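On Keeping a Snack Shelf in Order

Shelf upkeep is the part of shop work that I am most often asked about, and the part I have written about least. 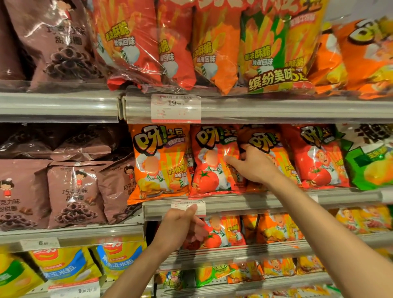 I took up the subject in April, when Safta Stoica asked me to set down the practice I follow for bagged goods, so that new colleagues at Melov might have something to read before their first morning on the floor. What follows is a fuller version of the note I gave her, with some remarks of my own that had no place in a staff document.

Bagged snacks are awkward stock. Tins stand where they are put. A bag of potato sticks or chocolate rings is mostly air, slides on its neighbour, and leans forward as soon as the one behind it is disturbed. I therefore begin with the back of the shelf. Any bag that has slipped down behind the others is brought out, looked over and returned upright, and only then are the front bags faced.

A bag should be lifted by its top edge, with the fingers over the seal, and never pulled by a corner. The printed front must be turned fully towards the aisle. Where a product is sold mainly on its picture, as chocolate rings and fry-shaped snacks are, a bag standing sideways might as well be in the stockroom.

Large family bags go on an upper shelf, where their bulk does not hide anything smaller. I keep flavours together, even when the colours are close and it would look prettier to alternate them. Costel Gavrilă disagrees with me on this point and has done so for years. His displays are handsome. I find them slow to refill.

Price labels deserve more attention than they receive. The small cards clipped to the front rail travel sideways with every delivery, and a label that has moved by the width of one bag is giving the wrong price. My habit is to keep one hand on the label while the other settles the bag above it, so that the two are checked together. The card is then pressed flat against the rail. At our Hodoroagă branch, Gheorghița Nistor once corrected 80 labels before opening time, and very few of them had been printed wrongly. They had simply wandered.

Date rotation follows the usual rule, with the earliest dates at the front. Crushed bags are set aside, as are any that feel soft when pressed lightly.

I would add that the lowest shelf should be done first, while one's knees are still willing. Cosmin Lungu has asked me to cover drinks next, and I intend to do so once the cold cabinets have been rearranged.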